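2021-04-07

Fish room and genotyping, Prerodcombe

Water first. Conductivity on rack 2 was reading 1069 this morning, which is too high for the adults and well over what we had in February. Calibrated the probe again with fresh standard and got the same number to within a couple of units, so it's the water and not the probe. Did a 10 percent change on the sump and turned the salt dosing down one notch. Rack 1 is fine. pH steady on both.

Left the dosing log open on the bench computer. Please write the time next to each reading, there are four entries from last week without one.

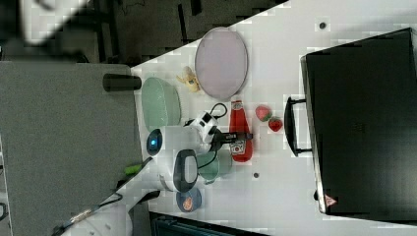

Crosses

Set up ten pairs last night from the Younis line, dividers in. Pulled dividers when the lights came on. Seven pairs laid, three did nothing. Two of the three were the older females, so I'll rest them and try again with the younger tank. The third pair I can't explain, both fish look healthy.

Collected embryos mid-morning and rinsed them twice. Clutches were uneven. The best one filled a dish and had to be split, the worst was mostly unfertilized and went in the waste. Kept 200 embryos for the heart rate work and put the rest back for raising. Dishes are in the incubator at the usual temperature, middle shelf, labeled by pair number.

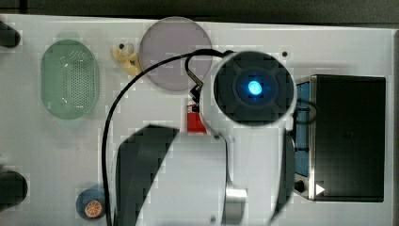

Methylene blue is nearly out. I made the embryo medium with the last full bottle and there is enough stock left for one more batch, maybe less. Order went in with Omia before lunch. They also have the mesh inserts we like, so I added a pack.

Genotyping

Fin clips from the February fish finally done. DNA looked clean. Ran the PCR with the new primers from Sitent and the bands were sharp but the lower one was faint in every lane, including the known heterozygote. I think the annealing temperature is too high for the second primer. Will drop it by 2 degrees and rerun the same plate before touching the rest of the clips. Don't sort the tanks based on today's gel.

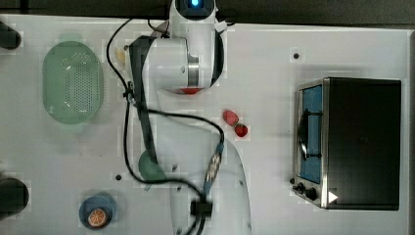
The gel picture is in the shared folder under today's date, lanes numbered left to right. Ladder is on both ends this time because the last one smiled badly and I couldn't read the outside lanes. Lane 6 is blank on purpose - no template control. It was clean.

Feeding

Brine shrimp hatch was poor, lots of unhatched cysts at the bottom of the cone. Could be the old can. Opened a new one and started a second cone for the evening feed. If that one is poor as well, check the aeration, the stone on the left side has been bubbling weakly. Larvae got dry food only at noon.

To do tomorrow
- conductivity on rack 2 before feeding and again after
- count dead embryos, change medium in all dishes
- rerun PCR plate
- move the resting females to the tank by the sink
- throw out the old can if the new hatch is good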